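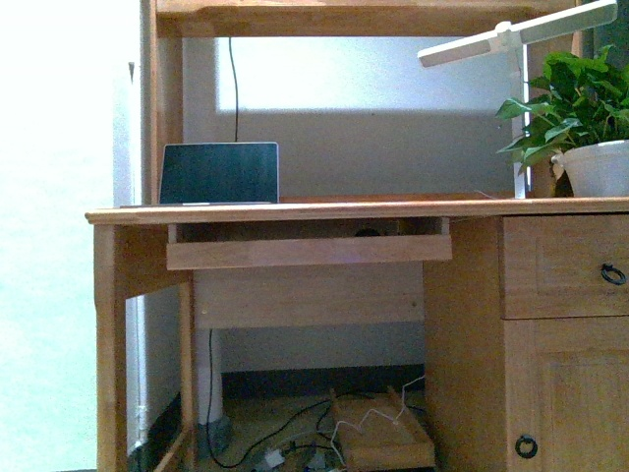

How many times does a person have to show a robot the same reach before it can repeat it?

For a fixed starting pose, 20 demonstrations were enough in our tests. When the base was moved between runs, 20 were too few, and we did not have time to collect a larger set.

Project report, Drendar student robotics group, Lund
Submitted 2018-08-15

1. Task

The robot starts in front of a wooden desk with a hutch. It has to lower its open gripper past the front edge of the desktop, enter the knee space without touching the desk, and stop with the fingers pointed toward the cables on the floor. Grasping a cable was left out of the scored task. The desk was chosen for its tight geometry: a pedestal with ring pulls on one side, legs on the other, and a low wooden footrest between them.

2. Two ways of showing it

In hand guiding, the operator holds the arm by the wrist while the motors compensate for gravity, and the joint angles are logged. In remote control, the operator stands away from the arm and moves a second, smaller arm (the leader). The robot copies its joint angles with a short delay. Both modes run through the Multero recorder, which writes joint angles, gripper opening and camera images to one file per demonstration.

Hand guiding was easy to learn. Its drawback is that the operator's arms and shoulders get into the head camera view, so the images recorded in training differ from the images seen in playback. Remote control leaves the view clear but is slower, and the operator has no feel for contact. We used hand guiding to find a safe path and remote control for all of the training data.

3. What the head view gives

The head camera is good for placing the arm relative to the desktop. The rounded front edge is a long, high-contrast line, and the white lamp stem on the right gives a second reference. The lacquered top reflects light, and so does the dark laptop screen. In early runs the bright spots pulled the edge detector off by several pixels. Masking the upper part of the image fixed it for the approach phase. Very little of the knee space can be used from this height, as the area under the desktop is in soft shadow.

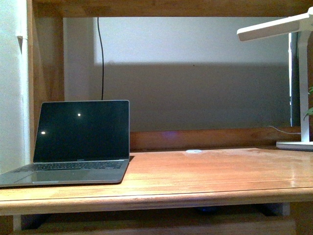
4. What the wrist view gives

Once the gripper is below the desktop, control passes to the wrist camera. Both fingertips stay in view, which makes the remaining distance to the cabinet side easier to judge than from the head. Thin white cables on the footrest and the power strip on the floor are both visible from here. The power strip lies in the deepest part of the shadow, and the floor nearer the robot is much brighter. Automatic exposure kept changing as the wrist tilted, so we locked it to a value suited to the shadow and accepted a pale floor.

Operators also reported that the tilted wrist image was hard to steer by. Moving the leader to the left did not always look like a move to the left on the monitor. Practice helped, and we discarded the first 6 remote demonstrations by each operator.

5. Data and results

The kept set contains 1472 image pairs after trimming idle time. More than 2000 were recorded. The policy was trained on the Kullness workstation. From the fixed start pose it reached the stop position without contact in most trials. Failures were of one kind: the left finger came too close to the desk leg, and the safety limit stopped the arm. No demonstration contained a recovery from that position, so the policy had nothing to copy.

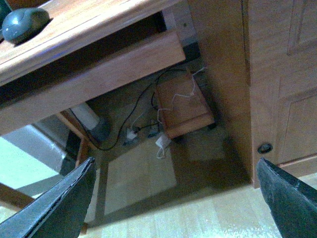 Tobin Achterberg
Student, data collection and teleoperation

6. Notes on the demonstrations

Three things should change before the next collection period. Operators should record recoveries on purpose, starting with the left finger near the leg and backing out. The leader arm needs a pedal for pausing the log, as reaching for the keyboard moved the leader slightly and left a small jerk in many files. The start pose should be varied from the first session onward.

Cables should stay in the workspace. We considered clearing the floor for the early runs and decided against it, even though the loops make it harder to pick a stopping point. A stop position defined by the power strip alone would be simpler to score, and the June protocol will be rewritten that way. The old files keep their original labels.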